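Two Small Firms, One Door

We use cookies to remember your preferences. Accept | Manage settings

When the accountancy practice Treser joined with the legal office Fusent last November, the clients received a letter of one page. It said that the telephone numbers would stay the same and that the fees would not change before the spring. The letter did not say how two groups of people, who had worked in the same street of Bralthorpe for many years and hardly greeted each other, would learn to share one kitchen.

I visited them for this article because mergers of this size are seldom described. When a firm with thousands of employees buys another one, the newspapers write about it for a week. When a firm of 39 people takes in a firm of nine, there is a short notice in the local business pages and then silence. Yet for the 400 clients on the Treser list, many of them shopkeepers and landlords, it was a serious matter.

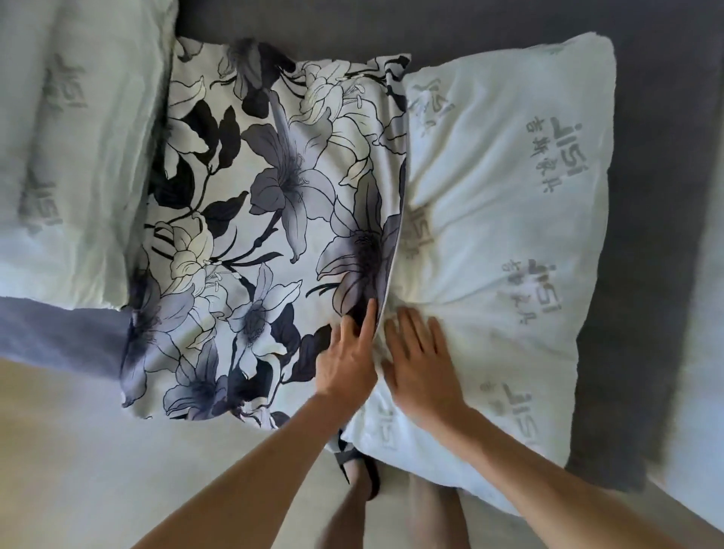 The first months went mostly into the files. Fusent kept its contracts by client name, Treser kept its accounts by tax year, and neither side wanted to give up its own order. In the end they left the old files as they were and built a new register over them, and for a while it looked to me like a white pillow with a flowered case pulled over only one part of it, the pattern very rich on one side and the other side still bare. One of the partners told me that a client who asked for a simple copy of a lease could wait three days in that period. Before the merger it took an afternoon.

The money side was easier than I expected. The two firms agreed that for two years each would keep a separate account of its earnings, and only the rent, the insurance and the computer systems would be paid together. This is a careful way to marry, and some advisers are against it, for they believe it keeps the old borders alive. The partners answer that it let them sign the papers without quarrelling over which client belonged to whom.

What caused real difficulty was the rule about conflicts. An accountant may quite normally keep the books of two bakers who compete with each other. A lawyer must be much more strict if the same two bakers have a dispute. So the new firm had to read through its whole list and ask, for every pair of names, whether advice to one could harm the other. Some clients had to be told that the firm could do their accounts or their legal work, but no longer both. A few of them left.

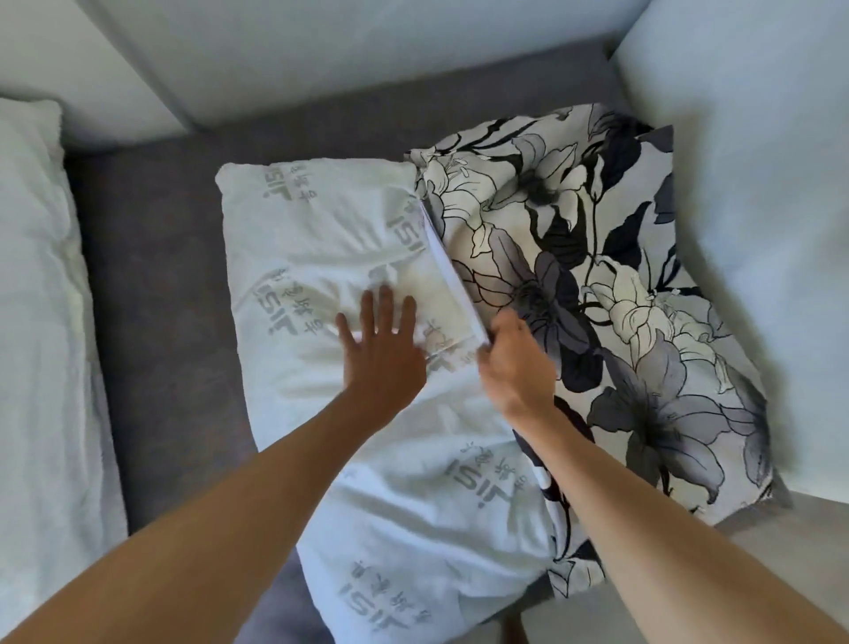

Those who left went mostly to Nasr, the other well-known practice in the town, which had been watching all this with interest. Nasr has no lawyers and says it does not want any. Its view is that a small business needs a lawyer perhaps once in five years and an accountant every month, and that it is wrong to pay for both under one roof. I think there is some truth in this, although several landlords I spoke with said the opposite. They had grown tired of carrying the same papers from one office to another, and of explaining the same house twice.

The staff had their own worries. The Treser people were used to starting at eight and leaving early, while the lawyers came later and stayed until the evening. Now the reception must be open for both habits, and there is a rota on the wall which, I was told, has been rewritten many times. The kitchen question was solved by buying a second refrigerator for 200 pounds.

In the spring the fees were reviewed, as the letter had promised. The price for yearly accounts went up a little and the price for a simple lease went down. The name on the door is still both names, with Fusent first. A new sign has been ordered, but the partners have not yet agreed on the colour.

Related articles
What to ask before your accountant merges
Shared offices in Bralthorpe: who pays for the lift?
Nasr opens evening desk for sole traders
When a partner retires: a short guide for clients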